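CHAPTER 3
Heat and how it gets about

Before you start - think of a kitchen. Any kitchen. Something is warm in there and something else is getting warmer. That is most of this chapter.

Heat always goes from the hotter thing to the colder thing. Never the other way by itself. People say "shut the door, you're letting the cold in" and what they mean is the warm is going out. Get used to saying it the right way round, it saves marks later.

Three ways it travels. Conduction - through a solid, particle knocking into particle. Convection - liquids and gases, warm stuff rises, cool stuff sinks. Radiation - no particles needed, works across empty space. Most real things use more than one at once.

Cameron Ruawai used to teach this with a spoon and a mug of tea, one lesson, done. We have borowed the idea for Activity 3.1.

Cookware is a good place to begin. A coil ring touches the base of a pan, so conduction. Inside a kettle the water moves round - convection. A flat base touches more of the coil than a round one does.
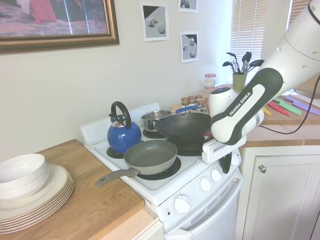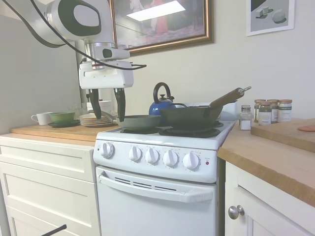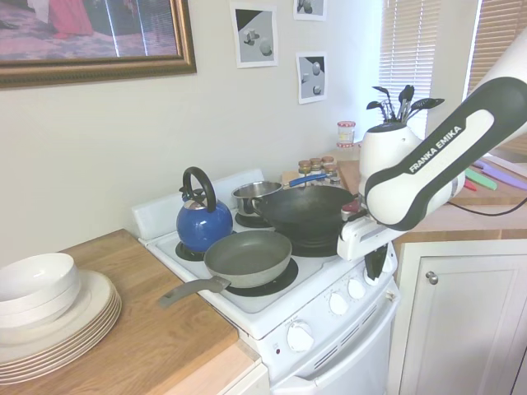
A grey frying pan on an electric stove, in all three.

3.1 Conductors and insulators

Metals conduct well. Copper best of the common ones, then aluminium, with steel a good way behind. Wood, plastic, wool, air - poor conductors, so we call them insulators. Same temperature, different feel: a metal tap and a wooden door in the same room are equally warm, but the tap takes heat from your hand faster.

Activity 3.1
Mug of hot water, three spoons - metal, wood, plastic. Blob of butter on each handle, a bead pressed in the butter. Which bead drops first? Write your guess down before you pour. Take care with the hot water, and mop up spills straight away.

Keep the results, you will need them agian in 3.3 when we get to loft insulation.

Words to learn: conduction, convection, radiation, insulator, particle.

115 shares - 3 comments

Related
Chapter 2: Solids, liquids, gases
Chapter 4: Light and shadow
Teacher notes for Chapter 3 - Luuk Desmet
Why does a metal bench feel cold?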